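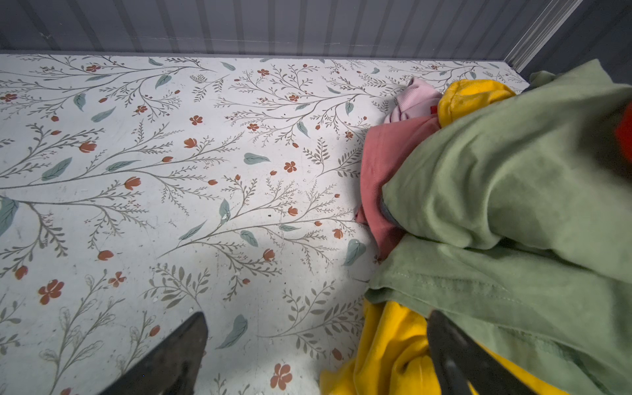
Moisture Retention in Line-Dried Cotton: Project Report

Chiamaka Ekwueme
25 June 2025

1. Background

Residents of Hinlow Hall dry most of their laundry indoors between November and the end of the heating season. The project measured how fabric weight and spacing on the rack affect drying time. Machine drying was not studied.

2. Method

Cotton jersey and cotton fleece were cut into squares with sides of 40 cm. Each square was washed without detergent, spun, and weighed on a Grakeck bench scale. Squares were then hung on a folding rack in the Cairns Building utility room with the window closed. Weighings were repeated every 2 hours until two consecutive readings matched. Room humidity was logged but not controlled.

3. Results

Fleece dried more slowly than jersey in every run. Spacing had a larger effect on fleece than on jersey. Squares that touched along one edge stayed damp at the contact line after the rest of the fabric had reached constant weight — an effect the scale alone did not show, and which was found by hand.

4. Limitations

Humidity rose during the second run, when the neighboring shower room was in use. That run was kept in the data set and is marked in the appendix. Seams and elastic cuffs were not tested. The Costadero moisture probe arrived too late for calibration, so its readings are excluded.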